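Solid brass and brass-plated steel behave differently under polish, and the difference decides how a candlestick should be kept. Shu-fen Yen, who restores table lighting at the Plirnell workshop, starts every piece with a magnet. If it grips, the body is steel and the gold color is a coating a few microns thick. Abrasive paste will go through it at the rim of the drip pan first.

Wax comes off before any metal work. Yen sets a hair dryer on low, softens the residue in the cup and lifts it with a wooden pick. Boiling water is faster but finds its way into the threaded joint between stem and base, where it stays.
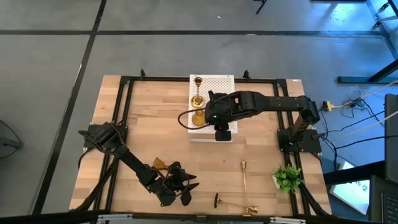

A wide pan set partway down the stem catches more wax than a narrow collar under the cup, and it also raises the center of gravity. Kárason, a maker of tall single sticks, fills the base of its 300 mm model with 523 grams of iron shot. Lighter bases need a flat, rigid surface – a folded runner is enough to tilt them.

Colored glass placed nearby should stand clear of the flame. Yen allows 30 cm for amber and brown pieces, and more in December, when drafts from the door pull the flame sideways.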